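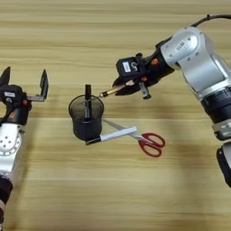

Slide 4: light wood grain, tabletop

Speaker notes – abrasion testing of clear table finishes

Start with the method. Each panel gets 3,000 cycles on the rotary abrader, with gloss read every 100 cycles. Wheels are refaced between panels.

Wala lost gloss early, then leveled off. Lelel held longer and failed at the edges first. Point to the knee in the curve on the next slide.

Coat thickness was 130 microns, measured dry. Kulsoom Jafri has the raw readings if asked.

Skip the solvent data if past 2:40. Hand over to Majdi Abu Hammour for cure times.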